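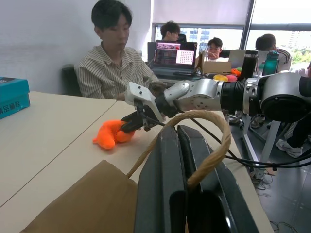 Calliline – indicador de tendência e gestão de risco para câmbio

Licença vitalícia: 439 €
Compatível com a plataforma Torkex (versão de secretária)
Entrega: ficheiro de instalação e manual em português, por correio eletrónico

Porque é que fiz o Calliline

Olá! Sou o Szabolcs Farkas, negoceio divisas há 19 anos e durante muito tempo tive o ecrã tão cheio de linhas que mal via as velas. Médias móveis, bandas, osciladores por baixo de osciladores... Um dia apaguei tudo e fiquei só com duas coisas: uma linha de tendência que muda de cor e uma caixinha que me diz o tamanho da posição. Foi daí que saiu o Calliline, e é o que continuo a usar todas as manhãs antes da abertura de Londres.

O que faz

A linha principal acompanha o preço e muda de cor quando a tendência no gráfico de quatro horas se inverte. Testei-a em 2,400 operações simuladas nos pares principais (euro/dólar, libra/dólar, dólar/iene) e também no dólar canadiano, que é o meu preferido e o que mais cabelos brancos me deu. Digo já que em mercados laterais a linha muda de cor vezes demais – nesses dias eu fecho o gráfico e vou almoçar mais cedo.

A caixa de risco pede três valores: saldo da conta, percentagem que aceita perder e distância do stop. O resto ela calcula sozinha. Com uma conta de 1,000 € e risco de 1 %, por exemplo, o máximo em jogo são 10 €, e o tamanho do lote aparece logo ao lado. Também há um aviso sonoro antes das decisões de taxas de juro dos bancos centrais (dá para desligar, o meu está sempre desligado!).

O que está incluído

Indicador Calliline, instalação em dois computadores
Caixa de risco
Modelo de gráfico Bárány, com as cores que eu próprio uso
Atualizações gratuitas
Apoio por correio eletrónico, respondo normalmente ao fim da tarde

O que não está incluído

Sinais de compra e venda, robôs automáticos, grupo de mensagens. Perguntam-me muito por isto e a resposta continua a ser não. Se procura sinais, a Tristis tem um serviço por subscrição, mas nunca o usei e não posso opinar.

Antes de comprar

Há uma versão de demonstração limitada ao euro/dólar. Experimente-a primeiro numa conta fictícia, com calma. A próxima atualização sai em abril e traz alertas por nível de preço.

Negociar divisas com alavancagem implica risco elevado de perda de capital. Os resultados simulados não garantem resultados futuros.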